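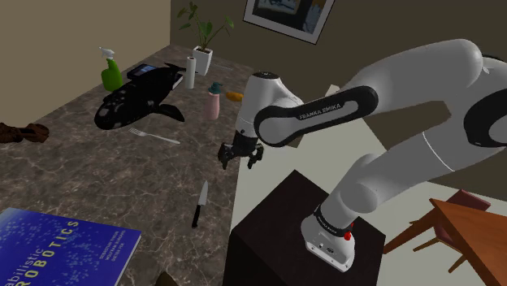
Narayanan Iyer asked after the last walk-through why the kitchen sheet has a line for the sealant behind the sink when the plumbing sheet already covers leaks. The plumbing sheet covers the supply and the trap. Water that gets in behind a backsplash comes from the top, and the plumber does not look there. The line stays.

KITCHEN AND COUNTER INSPECTION SHEET
Zanatden Apartments, Building 2
Inspection date: 2022-02-26
Unit type: one bedroom, furnished
Status: occupied, tenant notified in writing

Mark each line OK, REPAIR, or REPLACE. Write a comment for anything not marked OK. Do not leave a line blank. If an item could not be reached, write NOT SEEN and say what was in the way.

SECTION A. COUNTERTOPS

A1. Surface free of cracks and open seams
OK
Comment: Hairline near the cooktop cutout was checked with a fingernail and does not catch. Same as in September. No change in length against the pencil mark on the underside.

A2. Stone sealed
REPAIR
Comment: Water drop test done in three spots. Two spots held for the full 15 minutes. The spot left of the sink darkened before time was up. Reseal that run only. Use the Kadlec penetrating sealer from the supply closet, not the spray polish. The spray leaves a film and the next coat will not take.

A3. Overhang solid, no movement when pressed
OK

A4. Edges free of chips
REPAIR
Comment: One chip at the dishwasher corner. Sharp enough to snag a sleeve. Fill and sand. Tenant says it was there at move-in and the move-in sheet agrees, so no charge.

A5. Sealant at wall joint
REPLACE
Comment: Pulled away behind the faucet. Black spotting under the lifted part. Cut out all of it, dry the joint overnight, then redo in clear silicone. Last time new bead was put over old and it lasted one summer.

SECTION B. SINK AND FAUCET

B1. Faucet base tight
OK

B2. Drains clear with basin full
OK
Comment: Slow at first. Strainer had labels in it. Cleared by hand.

B3. Shutoff valves turn by hand
REPAIR
Comment: Cold side turns. Hot side is frozen. Do not force it with the unit occupied. Schedule with the riser shutdown and replace both.

B4. Cabinet floor under sink dry
OK
Comment: Old stain, outline matches the earlier sheet. Paper towel left under the trap during the inspection came up dry.

B5. Disposal runs, reset button reachable
OK

SECTION C. ELECTRICAL

C1. GFCI outlets trip and reset
REPAIR
Comment: Outlet right of the sink tripped and reset. Outlet by the refrigerator did not trip on the tester or on its own button. Replace before anything else on this sheet. Tenant was told not to use it and tape was put over it.

C2. Outlet covers whole and flush
OK

C3. Under-cabinet light
REPAIR
Comment: Flickers when the door above it is shut. Probably the connector. The fixture is the Sotirura strip that went into every unit on this side, and the fourth floor had the same complaint. Push the connector home and add a clip.

C4. Panel directory matches kitchen circuits
REPAIR
Comment: Breaker labeled "dish" also feeds the refrigerator outlet. Correct the label. Print it this time. The pencil is almost gone.

SECTION D. COOKING AND VENTING

D1. All burners light or heat
OK

D2. Anti-tip bracket engaged
REPAIR
Comment: Bracket is on the wall but the rear leg is not in it. Range was pulled forward for cleaning at some point and pushed back crooked. Slide it back and check with a firm pull on the top rear edge.

D3. Hood fan, both speeds
OK
Comment: Noisy on high. Holds a sheet of paper against the filter.

D4. Grease filter clean
REPAIR
Comment: Tenant task under the lease. Left the care card. Will look again at the follow-up.

D5. 30 inches clear above the burners to unprotected cabinets
OK
Comment: Measured. It is right at 30, so nobody should fit a taller range here without asking.

SECTION E. FIRE AND GENERAL SAFETY

E1. Extinguisher present and charged
OK
Comment: Needle in green, pin and seal in place. Tag number 298. The log has this tag listed in the laundry room. Fix the log.

E2. Smoke alarm sounds on test
OK
Comment: Date stamp on the back is still readable and within its life.

E3. Floor dry and even
OK

E4. Upper cabinets secure
REPAIR
Comment: Cabinet over the refrigerator moves at the left side. One screw missing its stud. Add a second screw into the stud. Ask the tenant to empty it first, there is a lot of canned food up there.

E5. Signs of pests
NOT SEEN
Comment: Could not pull the refrigerator, water line too short. Nothing under the sink or in the drawers. Check when the line is replaced.

ORDER OF WORK

1. C1 outlet. Same day.
2. D2 range leg. Same day, no parts.
3. E4 cabinet.
4. A5 joint, then A2 sealer after the silicone has cured. If the sealer goes on first the silicone will not stick to it.
5. B3 valves with the riser shutdown.
6. Everything else at the follow-up.

NOTES FOR THE OFFICE

Parts go through Indix under the building account. Two shutoff valves, one GFCI outlet, one tube of clear silicone, connector clips. There is a partly used can of sealer in the closet, check that it has not skinned over before ordering more.

Line A2 should say how long to wait on the drop test. This time 15 minutes was used because that is what the last inspector wrote in the margin. Please put it on the printed form.

Copy of this sheet to the tenant. Copy to the unit file, behind the September sheet.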